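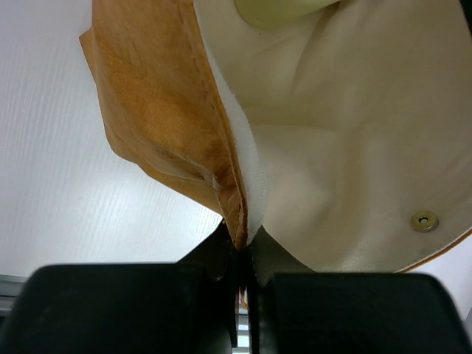 Domnica Anghel
Build lead, Skedham shared workshop

Frequently asked questions: the Harkitz arm

These are the questions we get most often from members and from people building something similar at home. If yours isn't covered, leave a note in the Harkitz pigeonhole by the front door or ask at the November open bench.

What is the project?

Harkitz is a bench-mounted robot arm with a two-finger gripper and a small camera at the wrist. We built it at Skedham and we use it to learn how to pick up soft goods: bags, pouches, cloths, folded fabric. The plans are free for any member to copy.

Why soft goods?

Members kept asking for help with sorting and packing fabric items, and hard blocks had stopped teaching us much. A block is the same shape every time you reach for it. A fabric bag changes shape as soon as a finger touches it, and the grip has to be chosen again.

Where should the gripper take hold of a bag?

We go for a corner or a narrow end where the layers already come together. The fingers close on a single point and the rest of the bag fans out above it. A wide flat panel is harder, as the fingers tend to slide over it and push up a fold.

Does it matter if the bag is made of two materials?

Yes. A smooth, slightly shiny cloth and a crinkled, papery panel behave differently in the same grip. The smooth side drapes and the papery side holds its creases. Try to get both layers between the fingers before you close. If you catch only one, the other peels away when you lift.

What about grommets, snaps and zips?

Keep metal fittings out of the grip. A grommet near a hem is fine as long as the fingers close somewhere else. If a fitting ends up between the pads, stop, open and try again. We replaced one set of pads after a zip pull went through the surface.

Will it mark or tear the fabric?

It can. Frayed ends and waxed or coated finishes are the most likely to suffer. Start with the lowest grip setting and work up. Don't use anything you would be upset to lose.

What are the fingers made of?

Ours are broad black pads with rounded corners, on printed brackets. The print files are in the Szabo folder on the workshop computer. Print the brackets solid. Earlier ones with light infill cracked at the inner angle, next to the screw.

How did you mount the camera?

On the wrist, looking down past the fingers. The pads take up a good part of the bottom of the view and we leave it that way. You want to see the fingers and the cloth in the same picture when you go back to work out why a grip failed. Tie the cable in two places and leave slack for the wrist to turn.

Do I need special lighting?

No. Bright, even light from overhead is enough. A pale tabletop can wash out under it, and cream or white fabric gets hard to separate from the bench. If that causes trouble, turn the exposure down before you buy another lamp.

How many grips have you recorded?

Over 4,000, across 53 different items. Each one is tagged as held, slipped or missed. Sânziana Olteanu looks after the log and can give members a copy on a USB stick.

What software does it run?

A small control program called Ideo, written by members. It handles the arm, the gripper and the recording. It runs on an ordinary laptop and doesn't need an internet connection. The setup notes are a bit out of date in the section on motor calibration, so read the comments at the bottom of the page as well.

How long does a build take?

Allow 4 weekends if you have used a 3D printer before. Wiring takes longer than most people plan for. Test each motor on its own before you bolt the arm together.

Can I try it before I build one?

Yes, once you've done the bench induction. Book the arm on the sheet beside it. Sessions end at 9 p.m. and the power switch is on the left side of the bench. Keep sleeves, lanyards and long hair clear of the gripper, and leave the stop button where you can reach it.

Can I bring my own bags?

Please do. Empty them first and take off any loose tags. We are short of lined bags and anything with a drawstring.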